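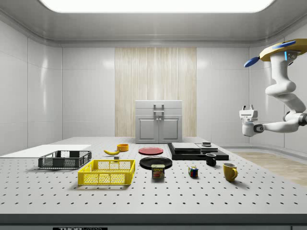 Figure 4.1. Tabletop scene as loaded, room camera view.

4. Running the simulated evaluation

Use this section to run a trained policy in the simulated room and compare its scores with the ones from your real table. Skener must already be installed (Section 2), and your policy must load in the Jinach runner without warnings (Section 3).

The method depends on the two tests being paired. Each simulated trial copies the starting layout and the written instruction of one real trial. We then check whether the policies rank in the same order in both. The raw success rates will differ, and you should expect the simulated ones to be lower for tasks that involve thin rims and handles.

4.1 Loading the scene

1. Start the runner and open the scene file tabletop_clutter. The first load compiles the shaders and can take 14 minutes on an older card. Later loads are much faster.

2. Switch to the room camera and compare your view with Figure 4.1. The two baskets, the plates, the can, the cube and the mugs should all be resting on the perforated tabletop. If something is floating or has sunk into the table, reload the scene. Do not drag objects back by hand, or the layout will no longer match its real pair.

3. Select the task list. The default list has 22 tasks. Three of them use the can and one of the plates.

4. Set the number of trials. We use 200 per policy. Fewer is fine for a quick check but the ranking is not stable below that.

Note: The random seed sets the lighting and small shifts in object position. Keep the same seed list for every policy you want to compare.

4.2 Checking the wrist camera

The policy takes two camera streams, room and wrist. Most bad results reported to us in May came down to a wrist camera that did not match the real mount, so do this check before every long run.

5. Press W to change to the wrist view.

6. Confirm that the round control pad on the wrist housing can be seen whole, with all four segment buttons around the center one. If part of it is missing, the camera offset is wrong. Open the mount file and enter the offset you measured on your own arm.

7. Look past the pad to the yellow crate. You should be able to make out the pegboard holes through its grid. If the grid turns into a flat yellow patch, the render size is too low for the policy to use.

Caution: Do not crop or rotate the wrist stream to make it look better. The policy sees what the file gives it, and a cropped stream will run without any error message.
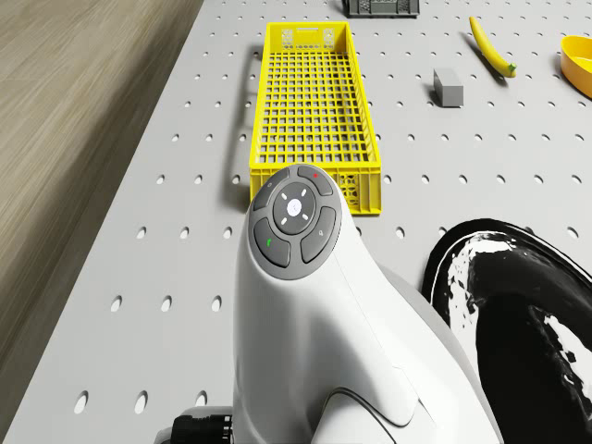
4.3 Running a trial

8. Choose a trial number and press Run. The arm moves to its start pose and waits for the instruction text.

9. Let the policy act until it stops or the step limit is reached. You can pause at any time with the space bar. Pausing does not affect the score.

10. To inspect a grasp, pause while the object is held and step forward one control tick at a time. Check that the can stays fixed between the fingers. Slow sliding over many ticks points to a friction value that is too low, and it should be set in the materials file for all objects together.

11. When the trial ends, the scorer writes one line to the results file: task, seed, success or failure, and partial progress. Partial progress is scored in stages. For a pick-and-place task these are reach, grasp, lift and release.

12. Repeat for the full seed list, then run the next policy. A full set takes roughly 3 hours per policy on a single card.

Note: A trial that ends because of a physics error is marked VOID and left out of the average. If you see more than a few of these, send us the log before reporting any numbers.

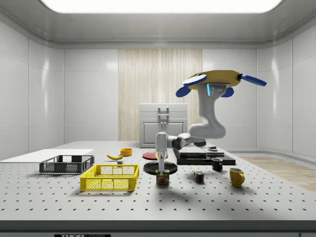 Karthikeyan Mathew asks whether the partial progress scores can be used for the ranking in place of plain success, given that two weak policies often tie at zero. They can, as long as the real trials were scored with the same stages. Add the option --rank progress to the compare command. Report both rankings if they disagree.

4.4 Comparing with real results

13. Put the real results file in the same folder as the simulated one. The column names must match.

14. Run the compare command. It prints the rank correlation, and lists any pair of policies that changed places.

15. For each pair that changed places, replay the trials where the two policies differ most before you change any scene settings. Scene settings are shared by all policies, so any change means running the whole set again.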